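Is a dustpan and brush all your mattress needs? Wesine would like you to think so

A mattress needs sweeping before it needs anything else, according to Wesine, the bedding firm that has spent this June telling customers to put down the vacuum cleaner and pick up a dustpan and brush.

The advice appears in a new care leaflet tucked in with every quilted mattress sold at its Weton shop. Strip the bed, it says, brush the top from the head end to the foot, collect whatever comes up in the pan and leave the bed uncovered for the morning. Do that every week and the surface will stay "as fresh as the day it was delivered".

It is a cheerful claim. It is also one for which the firm has so far offered very little in the way of proof. 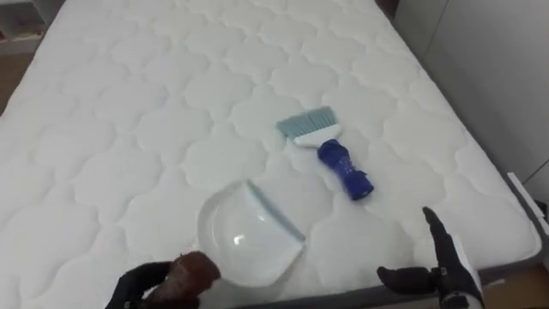
The leaflet mentions a trial involving 245 households, but gives no results from it. Asked on Tuesday what the households had been told to do, how long they had done it for and what had been measured at the end, Wesine said the trial was "an exercise in customer satisfaction". Pressed on whether that meant a questionnaire, it said that it did.

So people who bought a mattress and were told to brush it have reported that they are pleased with their mattress. Good for them. Whether the brushing had anything to do with it is another matter.

There is some sense in the basic idea. Crumbs, hair and grit do gather on a bed, and on a quilted top they tend to settle along the stitching, where the fabric dips. A brush will lift a fair amount of that. Anyone who has eaten toast in bed could have worked this out without a leaflet.

What a brush won't do is reach anything below the cover. Nor will it shift a stain, and the leaflet is oddly quiet about stains, giving them one line near the back ("treat promptly"). It doesn't say with what.

Theerawat Chaimongkol, who has cleaned beds and sofas for a living in Weton for years, was not impressed when shown a copy.

"It's fine for crumbs," he said. "I do it myself before I start a job. But then I start the job. They've written down the first five minutes and called it the lot."

He was also doubtful about using any old dustpan set. A brush that has been round the kitchen floor should go nowhere near a white mattress, he said, and a stiff one can rough up the stitching if you lean on it. His own is kept in a bag and washed between houses.

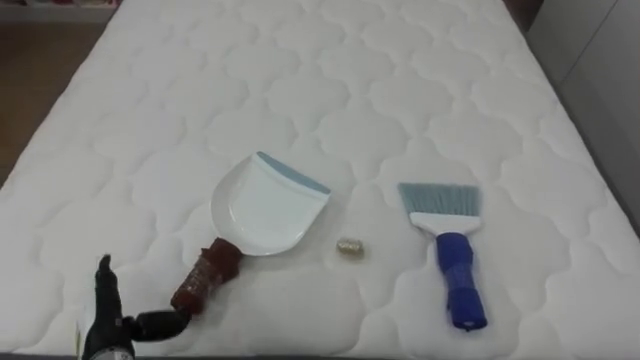 Then there is the matter of what gets swept up. Small hard bits are the ones to look out for, Mr Chaimongkol said, and he picks them off by hand before the brush goes anywhere near them. Wrappers, bottle tops and earring backs all turn up on beds. Drag one across a quilted cover and you may pull a thread. The leaflet makes no mention of this either.

Wesine is not the only firm keen on the weekly brush. Its rival Wojcik has been saying much the same since the spring, although it at least tells people to turn the mattress round now and then and to vacuum it when the seasons change. Wojcik sells its own brush as well, so its interest in the subject is hardly pure.

Wesine insists it has nothing to sell here. That is true for now. The shop does, however, have a card by the till inviting customers to put their names down for something called the Stiment care set, "coming soon". Staff said they understood it to be a brush, a dustpan and a cloth. They had not been told the price. The first 400 people on the list will get a discount on it, whatever it turns out to cost. 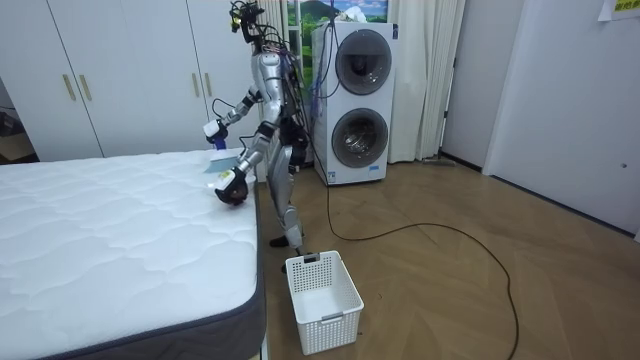

3 min read

The firm would not say whether the leaflet had been written with the Stiment set in mind. "We simply want people to look after their beds," it said in a statement, which also described weekly brushing as "a small ritual of calm".

That may be so. It is also a small ritual of moving the pillows, the duvet and the sheet somewhere else, finding the clean brush, and putting everything back again before bedtime. The leaflet allows about 5 minutes for the whole business. Mr Chaimongkol laughed at that figure and said he would like to meet whoever was changing the bedding.

Wesine has printed 500 more copies of the leaflet, which will be handed out at the Weton shop until they run out. The firm said it had no plans to publish the answers to its questionnaire.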